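Reading for this session: the Kalwood paper, sections 3 to 5, and the appendix with the per-task table. Bring the appendix. Most of what we argue over is in there.

# Session 8: Training in simulated kitchens – what does the number mean?

Notes by Zoila Grajales, Oct 4, 2026

## 1. Where we left off

Last time we looked at imitation learning from real demonstrations and the cost of collecting them. The standard reply to the cost problem is to move the whole thing into a simulator. You build rooms, fill them with furniture, drop in a robot model, and collect or generate as many demonstrations as your machines can stand. Then you train a policy on the lot and report a success rate.

I have no quarrel with the first part. My quarrel is with the success rate, and with how easily it gets carried from the simulator into the abstract, and from the abstract into other people's introductions.

## 2. The setup

The Kalwood set has 2695 simulated demonstrations across 531 room layouts. The policy takes rendered camera images plus joint positions and outputs short chunks of joint targets. Nothing strange so far. The Hattori baseline uses the same inputs, a smaller image encoder, and no layout variation at all.

Tasks are of the pick, carry and place kind: take an object, move it through a furnished room, put it into or onto something. Grasping is done with a multi-fingered hand. Keep that in mind, because a hand with many contact points is exactly where simulators are weakest.

Three terms you need before going on:

- **Layout variation.** Furniture is moved, swapped or rotated between episodes.
- **Appearance variation.** Textures, colors and lighting change, geometry stays put.
- **Held-out layout.** A room never used in training. Check whether the *furniture* is also held out. Often it isn't.

## 3. What the policy is given to work with

Consider a single overhead view during a carry. The bottle is already in the hand, with the central cabinet's open compartment still empty. 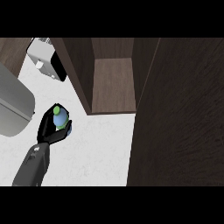
Course Notes in Robot Learning, Issue 8, p. 373

A person looking at this knows a great deal at once. The cap is green, the body is light blue and translucent, the fingers curl around one side and underneath. The arm is over open floor. You could plan a path to the cabinet in your head.

Now ask what the policy has to get right, and which parts of it the renderer makes easy.

**Color contrast.** A blue bottle with a bright green cap on a pale floor is close to a gift. The dark cabinets separate cleanly from the white floor too. If success depends on finding the object, a picture like this tells us little about finding a clear bottle on a steel counter under a window.

**Translucency.** The bottle looks translucent, but looking translucent and bending light correctly are different matters. Renderers take shortcuts here. Real depth cameras fail on clear plastic, and they fail in ugly, patchy ways. The paper adds Gaussian noise to depth and calls it sensor modeling. I would not.

**Contact.** From a picture you can see that the fingers wrap the bottle. You can't see the forces. A simulated grasp can hold because the friction value is generous, because the solver lets shapes overlap slightly, or because the bottle is a rigid body that never squashes. The appendix gives one friction value for every object in the set. One!

**Clutter.** Apart from the furniture and appliances, the floor in view is clear. Find me a kitchen like that. The paper does include cluttered layouts, but reports them pooled with the rest, so we can't tell how much of the average they drag down.

## 4. The headline result, read slowly

The claim is that layout variation matters more than appearance variation. The evidence is an ablation: remove one, keep the other, compare.

It's a decent design, and I believe the direction of the effect inside the simulator. What I don't believe is the sentence in the conclusion that says this "carries over to homes." Three problems:

1. The appearance changes are mild. Wood becomes darker wood. If you barely vary a thing, removing the variation will barely hurt.
2. The real-world test used one room at the Narnside lab, with one robot. A single room can't tell you anything about variation between rooms.
3. An episode counts as a success when the object's center is inside the target volume at the final step. Nothing checks that it was released, or that it stays put. A policy that jams the bottle into the compartment and keeps holding on scores a full point.

The third one bothers me most. The Zitard group reran the evaluation with a release check added, and the ranking of the two middle methods flipped. The top method stayed on top – worth saying, since I have been rude about the paper for a page.

## 5. What would change my mind

I'd want the release check as standard, and friction sampled per episode over a range wide enough to make some grasps fail. I'd also want several real rooms, even badly matched ones, with the per-room numbers printed and no averaging. Failed episodes should be kept and sorted by cause: missed grasp, slip, collision, wrong target. Right now all of these land in the same bin, and we can't say whether better vision or better contact would help.

Some of you will object that this is asking for a second paper. Fair. But then the first paper should claim less.

## 6. Exercises

**6.1** Rewrite the success test so that a bottle still in the hand doesn't count. State it in terms of quantities the simulator exposes. How many steps should you wait after release, and why?

**6.2** Pick one of the four points in section 3 and design the smallest experiment that could prove me wrong. No new hardware.

**6.3** The authors tune on the same layouts they report as validation. Find the line where they say so (it's in the appendix, in a table footnote) and estimate in which direction this pushes the result.

Hand in 6.1 and one other. Code is welcome for 6.1 but a clear paragraph is enough. Next session we read the Zitard rerun in full, including the parts where I think they went too far.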